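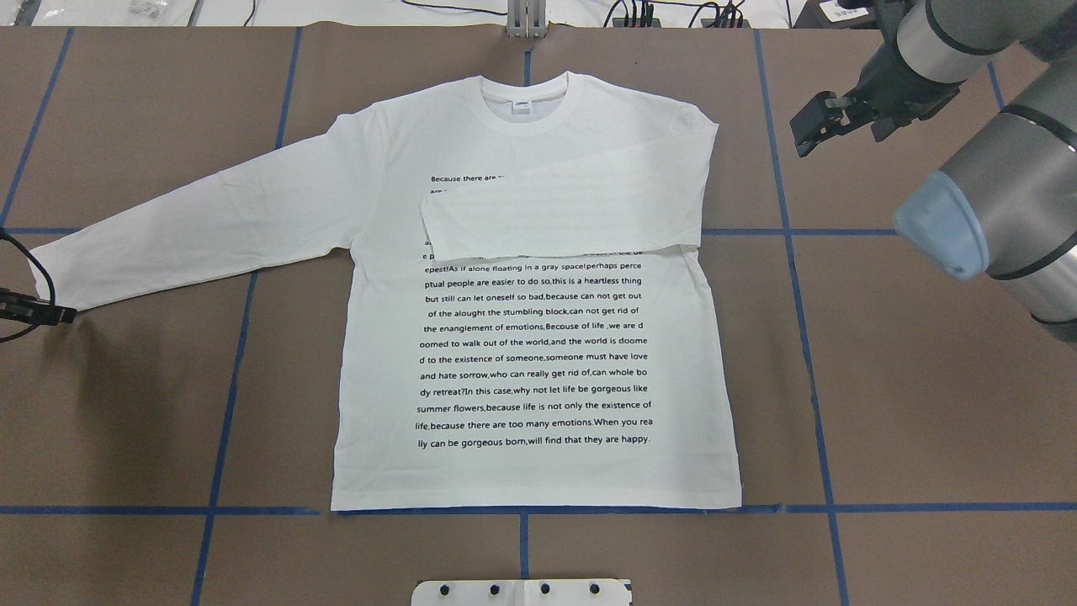
4.2 Posting Rhythm in Daily Holiday Challenges

The daily challenge asks a blogger to publish one post each day through the weeks before a holiday. Writers who joined the Zevex challenge received a list of prompts in advance, while those who joined the Lovska challenge chose their own topics. Of the 100 blogs enrolled across both groups, 76 reached the final day without missing a post. The remaining blogs stopped early or combined several days into one entry. Combined entries were treated as a single post, following the coding rules set out by Stöcker in the project handbook.

Posts written in the first week were longer and kept closer to the prompt. In later weeks, authors turned more often to family plans, travel, cooking, and gifts. Lists of presents were common in the closing entries and were usually given in a single paragraph, with clothing and books named before household items. Few authors said who had given them each present. Entries over 600 words were rare after the midpoint, and most of these were recipes copied from earlier years.

Greetings to readers who do not observe the holiday appeared mainly in opening or closing lines. They were coded separately from general thanks, as the two often stood side by side.

Figure 1. White long-sleeved shirt on brown paper, with a robot gripper closed on the lower end of one sleeve.
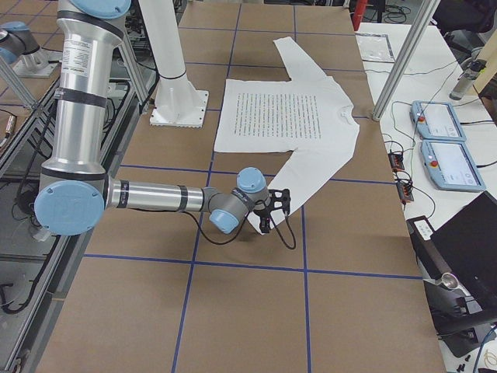 4.3 Reader Comments

Comments were collected until 10 days after the last post on each blog. Replies by the author were kept in the record but left out of the totals. Blogs hosted on Filali showed longer exchanges than those hosted on Vurnoswood, where comments close by default after a short period. The difference in settings limits any direct comparison between the two hosts, and the results are therefore reported separately for each.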